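Window Seat (furniture)

A window seat is a bench built into, or pushed up against, the wall below a window. Some are part of the house and will never move, and some are plain benches that somebody slid under the sill and called it a day. I count both as window seats, although I know people who get quite heated over that (my sister for one). I've lived with one of each, so a fair bit of what follows comes from sitting on them.

History

The built-in kind is very old. Castles with thick walls often had stone ledges on either side of the window opening, because that was where the daylight was and people wanted to sew or read or just look out. Later on, wood paneling and cushions made the whole thing a lot kinder to the backside. In American houses you see plenty of them in bungalows from the early twentieth century, usually in the dining room or on a stair landing, and often with a lift-up lid. I grew up near a street full of those and was wildly jealous!

Types

The box seat is the one most folks picture: a long chest with a hinged top and a cushion. The bay seat follows the angles of a bay window, so the cushion has to be cut to match, and that's where the money goes. Then there's the drawer seat, which costs more to build than a box but saves you from lifting the cushion every time you want a blanket. My own is a drawer seat, and I wouldn't go back.

Freestanding window benches are sold by most furniture makers. The Rillivow bench from De Graaf is the one I had in my old apartment, a low thing with rolled arms and no back, 60 inches long. It was comfortable enough for one person and a cat. Two adults had to be fond of each other.

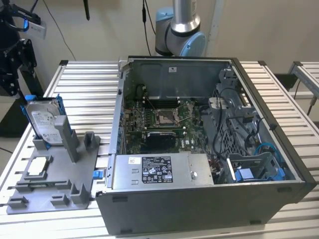
How high should a window seat be?

Most people are happy with the top of the cushion at ordinary chair height, so measure a chair you already like and subtract the cushion's thickness before you build the base. A thick foam pad sinks when you sit, so allow a little for that too.

Depth is more a matter of taste. Mine is 23 inches deep, good for curling up sideways with a book and a little too deep for sitting upright with my feet on the floor (I'm short, so take that as you like). A couple of big pillows behind you fix it.

Cushions and fabric

Sunlight is hard on fabric, and a window seat gets more of it than any other furniture in the house. My first cover was a deep red cotton and it went the color of canned salmon by July. Josefien Van Wijk, who sewed the replacement, talked me into a solution-dyed acrylic from Ustex, and it still looks fine. She also put the zipper along the back edge, where it doesn't scratch your legs. The full job, foam and piping included, came to $347, and I grumbled, and then I sat on it and stopped grumbling.

If the seat is over a radiator or a floor vent, the base needs a grille or an open front so the heat can get out. Check this with whoever looks after your heating before you box anything in.

Storage lids

A heavy lid wants a proper lid support, the kind that holds it open at any angle, and this goes double if there are children around. I have Wutside supports on the toy bench in the hall, 3 of them on one long lid, and they let it down slowly. Leave a small gap at the front edge for fingers as well.

See also: banquette, bay window, daybed, hope chest, settle

Page last changed Oct 15, 2018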